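El pan que no nos comemos
Trabajo de la asignatura Alimentación y Sociedad
Residencia Inurlow, Orholm

1. De dónde sale esto

El tema que queríamos era el chocolate. Ya estaba cogido. También estaban cogidos el café, el aceite y, de forma para nosotros incomprensible, el nabo. Quedaba el pan duro, que según el profesorado ofrecía «muchas posibilidades», la misma frase que usan las inmobiliarias para hablar de los pisos sin ventanas.

La pregunta del trabajo es sencilla: cuánto pan se tira en una planta de residencia y por qué. Antes de empezar dábamos por hecho que en la nuestra no se tiraba casi nada, porque somos estudiantes y los estudiantes, como es sabido, se lo comen todo. Esta hipótesis duró hasta que abrimos el cajón del pan. 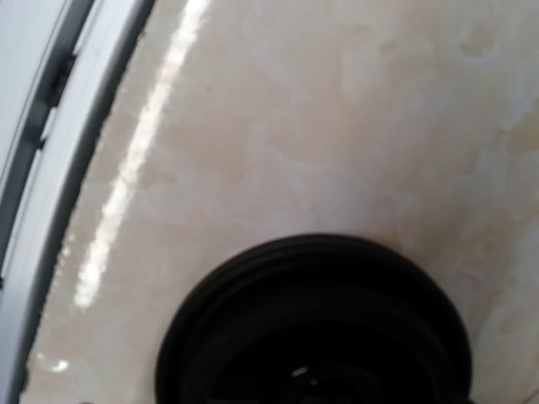 Última modificación de esta página: agosto (corregida la bibliografía y una falta de ortografía en el título)

2. Método

Durante 30 días recogimos el pan desechado en las cocinas compartidas de la planta. Se usaron 2 cubos con tapa, uno para el pan duro y otro para el pan con moho, con un letrero que pedía por favor no echar nada más. Aparecieron posos de café, una funda de paraguas y el propio letrero. Todo eso se excluyó del análisis.

El pan se pesaba cada noche en una báscula de cocina. Los restos untados con algo se rascaban antes de pesarlos, tarea que se repartió por turnos y que explica parte de la tensión que se percibe en el apartado 4. No se pesaron las migas sueltas.

También pasamos un cuestionario de seis preguntas a los residentes. La primera redacción incluía «¿Tiras pan?», a la que todo el mundo contestó que no. La cambiamos por «¿Qué haces con el pan cuando ya no te apetece?» y las respuestas mejoraron mucho en sinceridad y empeoraron en todo lo demás.

3. Un poco de contexto

El pan se endurece aunque no pierda agua. El proceso se llama retrogradación del almidón: al hornear la masa, el almidón se hincha y se desordena, y al enfriarse va recuperando una estructura más rígida. Por eso una rebanada dura vuelve a estar tierna si se calienta, al menos durante un rato. Secarse es otra cosa, aunque las dos suelen coincidir en la misma barra y a la misma hora de la cena.

Muchas cocinas han resuelto el asunto sin llamarlo así. Las migas, las torrijas, el salmorejo, la sopa de ajo y la panzanella parten de un pan que ya no sirve para un bocadillo. Cuando preguntamos por ellas en la planta, las torrijas eran las más conocidas y las menos preparadas. La sopa de ajo se identificó en varias ocasiones como «algo de mi abuela», con cariño y sin intención alguna de aprender a hacerla.

La compra también influye. La tienda más cercana es la panadería Balogun, que vende una hogaza estupenda y enorme, pensada para una familia o para una persona muy optimista. La alternativa es el supermercado del barrio de Gramport, donde el pan de molde viene en paquete grande y el pequeño cuesta casi lo mismo. Quien vive solo y come bocadillos compra, por tanto, más pan del que va a comerse, y además lo hace convencido de que ahorra. 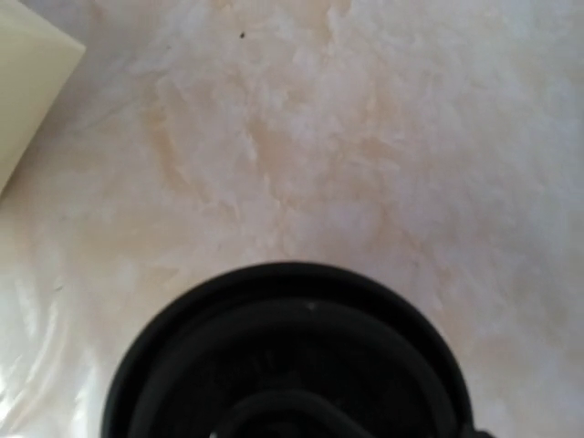 Figura 2. Encimera de aspecto marmoleado en tonos crema y beige.

4. Resultados

El total recogido fue de 3.009 gramos. Sabemos que los nueve gramos finales dan una impresión de rigor que el resto del trabajo no siempre sostiene, pero la báscula los marcó y no nos atrevimos a quitarlos.

La mayor parte era pan duro sin moho, es decir, aprovechable. El moho apareció sobre todo en el pan de molde guardado en su bolsa, que mantiene la humedad y permite olvidarlo detrás de los cereales con la conciencia tranquila. La hogaza de Balogun apenas enmohecía: se ponía como una piedra bastante antes.

El peor momento de la semana fue el domingo por la noche. La explicación más probable es que muchos residentes vuelven de casa de sus padres con pan nuevo y retiran el viejo para hacer sitio. Hay algo de ceremonia en ello. El pan que entra el domingo suele ser el que sale el domingo siguiente.

En cuanto al cuestionario, el motivo más repetido para tirar pan fue «se me olvidó que lo tenía». Le sigue «estaba duro», y después un grupo de respuestas difíciles de clasificar, entre ellas «por respeto» y «me miraba mal». Las hemos agrupado como «otros».

5. Lo que probamos

En la última parte del proyecto pusimos a prueba dos medidas. La primera fue congelar el pan ya cortado en rebanadas, que funciona bien siempre que quede sitio en el congelador. En el nuestro no quedaba, debido a una tarta de cumpleaños cuyo titular ya se ha graduado.

La segunda fue un tarro común de pan rallado. Cada cual echaba el pan seco y, cuando había bastante, se trituraba. Tuvo buena acogida y produjo una cantidad de pan rallado muy superior a las necesidades de rebozado de la planta. Hemos trasladado el problema de un recipiente a otro, lo que en la bibliografía consultada figura como un resultado parcial.
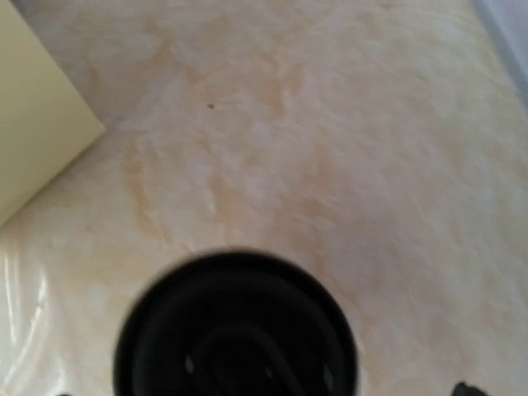
¿Se conserva mejor el pan en la nevera?

Dura más tiempo sin moho, pero se pone duro antes, porque el frío de la nevera acelera la retrogradación del almidón. Para un par de días es preferible una bolsa de tela o una panera, y para más tiempo, el congelador.

6. Limitaciones

La muestra es una sola planta, y una planta que sabía que la estaban observando. Sospechamos que parte del pan se tiró en las papeleras de la calle para no estropear la estadística. Tampoco medimos cuánto pan se compraba, de modo que no podemos decir qué proporción acaba en el cubo. Habría sido un dato excelente y se nos ocurrió al redactar este apartado.

El tarro sigue en la cocina. Quien necesite pan rallado puede pasar a cualquier hora y llevarse el que quiera, con la única condición de devolver la tapa.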